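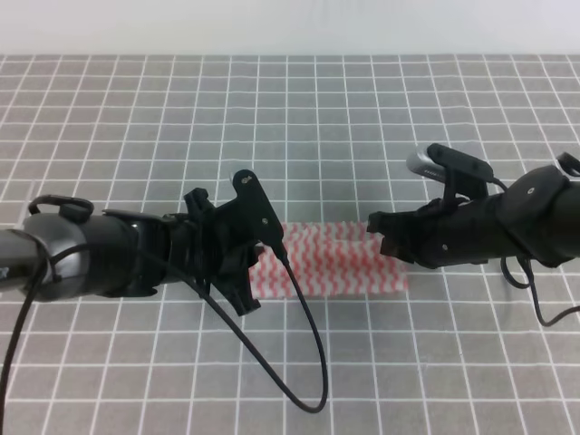 A folded cloth between the grippers of two black robotic arms.

Brernis Orthopedics to Open Outpatient Hand and Wrist Clinic in Zercombe

ZERCOMBE, 7 August 2018 – Brernis Orthopedics will open an outpatient clinic for hand, wrist and elbow conditions in September. The clinic will be on the second floor of the Turunen Building, next to the existing Brernis imaging office, and will see both new patients and patients who have had surgery at the main Brernis site.

The new clinic has six exam rooms, a casting room, a splint workshop and a shared therapy area. Surgeons and hand therapists will work on the same floor, so a patient who comes in for a follow-up after surgery can have stitches removed, be fitted for a splint and start exercises during one visit. Until now those patients have had to book therapy separately, often on a different day and on the other side of town.

"Our patients have been asking for this for a long time," said Dariusz Wasilewska, director of outpatient services at Brernis Orthopedics. "If you have one hand in a cast, driving to two appointments is a real problem. Many people end up missing the second one, and then they come back stiff and we have lost several weeks."

Last year 184 patients were referred from Brernis to outside hand therapy offices. The practice expects most patients in that group to use the Zercombe clinic once it opens. Those who are already seeing an outside therapist may stay with that therapist, and Brernis will continue to send records and treatment orders as before.

Conditions treated at the clinic will include carpal tunnel syndrome, trigger finger, tendon injuries, arthritis at the base of the thumb, tennis elbow, and fractures of the hand, wrist and forearm. Injections and minor procedures under local anesthetic will be done on site. Operations that need general anesthesia will still take place at the main Brernis surgical center, and there is no change to how those are scheduled.

The splint workshop will make custom supports while the patient waits. Most take less than an hour from measuring to final fitting. Patients who need an adjustment later can come to the workshop during clinic hours without seeing a surgeon first – the front desk will check the chart and call a therapist.

The clinic will also be the first Brernis location to use Naltadico, a home exercise program that the practice has been testing with its shoulder patients. Therapists choose the exercises, and the patient gets them by text message or on paper, with drawings and a daily log. Patients bring the log to their next visit. There is no extra charge for the program, and patients do not need a smartphone to take part.

"Paper works fine," Wasilewska said. "Some of our shoulder patients put the sheet on the refrigerator and filled it in with a pencil. We want to know what they did at home and whether it hurt. How they write it down is up to them."

The space in the Turunen Building was previously used for storage and offices. The renovation added 900 square feet of therapy space, wider doorways and a second accessible restroom. Treatment tables in the therapy area can be raised and lowered for patients who use wheelchairs. Parking is free for patients in the lot behind the building, and the elevator opens directly across from the check-in desk.

Patients with an appointment should bring a photo ID, their insurance card, a list of current medicines and any X-rays or scans taken somewhere else. Images taken at Brernis are already in the chart. Whether a referral is needed depends on the insurance plan, and patients are asked to check with their plan before booking. Children may be seen at the clinic with a parent or guardian present.

Appointments can be made now through the main Brernis scheduling desk. Patients with a follow-up already booked at the main site for September or later will get a letter asking which location they prefer. Anyone who does not reply will keep their appointment as it stands.

About Brernis Orthopedics

Brernis Orthopedics is a physician-owned practice that treats bone, joint and muscle conditions in adults and children. Its services include joint replacement, sports medicine, fracture care, imaging and physical therapy.

Media contact: Dariusz Wasilewska, Outpatient Services, Brernis Orthopedics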